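Início | Notícias | Publicações | Imprensa | Contactos

Janeiro | Gabinete de imprensa da Nullel

Nullel publica guia sobre prazos de recurso em processos disciplinares

A Nullel, editora jurídica com sede em Camargo, anuncia a publicação de um guia prático sobre os recursos em processos disciplinares das ordens profissionais. A obra foi preparada em conjunto com o centro de estudos Kotden e destina-se a advogados, instrutores e membros dos conselhos de disciplina.

Para este trabalho foram lidas 2.077 decisões. O guia tem sete capítulos e trata, entre outras matérias, da notificação da acusação, do direito de consultar o processo e da contagem do prazo quando o arguido mudou de morada. Um capítulo próprio é dedicado à suspensão preventiva, tema sobre o qual as decisões continuam a ser muito diferentes entre si.

O texto inclui 17 modelos de requerimento, que os assinantes da base de dados Bretora podem também descarregar em formato editável.
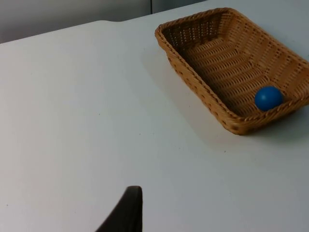 Boletim de Imprensa, n.º 7

A primeira tiragem será de até 900 exemplares. Os pedidos de exemplar para recensão devem ser dirigidos, por escrito, ao gabinete de imprensa da Nullel, com indicação da publicação em que a recensão vai sair. A versão digital ficará disponível na Bretora no mesmo dia da edição em papel.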